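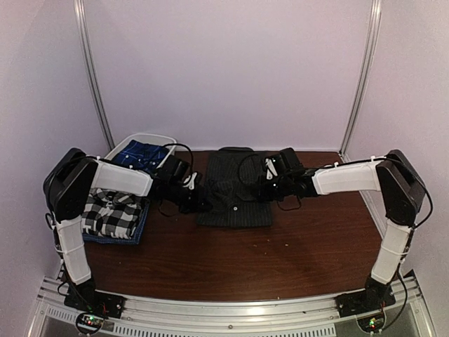 **Moremura two-arm kit, is it worth the money?** (posted by wadside_loft)

I have the Moremura folding kit on trial until Thursday and I must decide if I buy it. The price is $3,384 for two arms, the wiring and the software, and shipping to Canada is extra. My plan is to use it in our small resale shop, where shirts and knitwear come in every day and must be folded before they go on the shelf. I keep the folded ones in a stack at the left, with the plaid shirt on top, and the dark ribbed knit lies in the middle under both grippers. Knitwear is my main worry. The manual speaks almost only about woven shirts and towels. Has anybody here used it with heavy, soft pieces?

**toledo_press**

We bought the same kit for $3,145 in July, so ask them for a better offer. For knits I would say no. Ours takes one layer when it should take two, and the sleeve stays behind. With shirts I have no complaint.

**wadside_loft**

Thank you, I did not know the price is flexible. What do you do about the colour of the table? The seller in Vakby told me that dark cloth on a dark table is more difficult for the cameras, and my table is a reddish brown.

**toledo_press**

I put a light grey cloth over mine. I cannot prove it helped, but I have left it there.

**kettle_and_iron**

I disagree about the knits. It depends very much on how many times you teach it. The default is too few. I recorded a lot more of my own folds, only with cardigans, and after this it was reliable enough for me. It is slow work, and you need patience for it.

**wadside_loft**

Maybe I will try this before Thursday. For now I went back to woven pieces, a charcoal one with white pinstripes and round white buttons. I would like to know if a gripper so near to a button can pull it off after many folds.

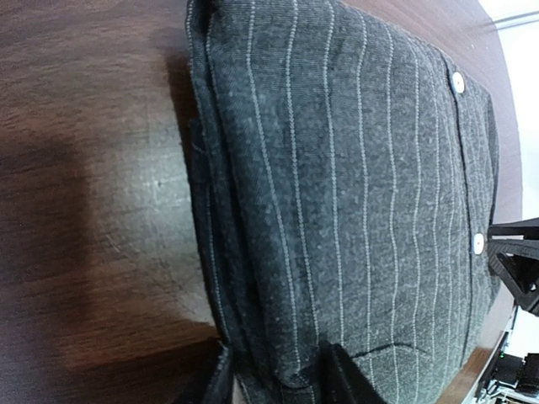
Emil Bachmann wrote to me that he has done 2,000 folds on his kit and lost 4 buttons, all of them sewn badly before. He checks the thread by hand first. He also says the finger pads wear out sooner than the buttons do, so ask if a spare set is included in the price.

**toledo_press**

No spare set was included in ours.

**wadside_loft**

Then I will ask for the pads and the lower price in the same email.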